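How many overs can one bowler bowl when a T20 match is shortened by rain?

Asked by Deolinda Aguiar
December 8, 2020

Hello to all. I started to follow cricket only in September, so please be patient with me. I play now for the second team of Urgate in a small weekend league, and I am also the one who keeps the scorebook when I am not batting.

In our last match against Tutby it rained before the start and the umpires reduced the game to 13 overs for each side. Our captain let our best bowler bowl four overs. After the third one the Tutby captain said that she has already finished her quota. The umpire agreed with our captain, then changed his opinion, then the game continued with the four overs anyway. We won, and now there is a complaint.

I know that in a full match of 20 overs the limit is 4 for each bowler. But what is the limit in 13 overs? And does it change if the rain comes in the middle of the innings, when somebody has already bowled more than the new limit? I have read the league rules two times and I do not find it written in a clear way.

Finbarr Ó Néill

Welcome to the game, Deolinda. The usual rule is that no bowler may bowl more than one fifth of the overs of the innings. With 20 overs this gives four. With 13 overs it does not divide equally, so the remainder is given out one over at a time: three bowlers may bowl three overs each, and two bowlers may bowl two overs each. You can check it: nine plus four is 13.

So under the usual rule your bowler was allowed three, and the Tutby captain was right. I am sorry, I know that you won.

For the second part, if the interruption comes during the innings and a bowler has already passed the new limit, she is not punished for it. Her overs stand, but she cannot start another one. If she is in the middle of an over when the rain comes, she is normally allowed to finish it when play begins again. The exact words are in the playing conditions of each competition, and a small league can write its own, so please ask your league secretary for the current version before you answer the complaint. Sometimes there is a separate page for reduced matches, and people forget to send it to the clubs.

One advice for the scorebook — when the match is reduced, write the new quotas on top of the bowling page before the first ball, and show it to both captains. I do this since many years and it stops most of the arguments. 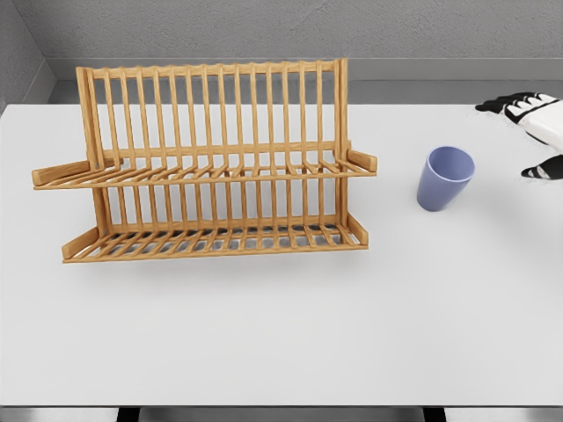
Wooden dish rack, two tiers

Chu

In our league everybody can bowl four, it does not matter how much it rains. We never had a problem with this.

Cotari

I agree with Finbarr for the 13 overs, but I want to add one thing. If the umpire allowed the fourth over, the result is maybe not changed. In many leagues the decision of the umpire on the day is final, and the complaint can only be noted. Look for the part about protests, it is often at the end of the document. Also look how many days the other club has to send it, in my league it is 4 and after this they do not accept it.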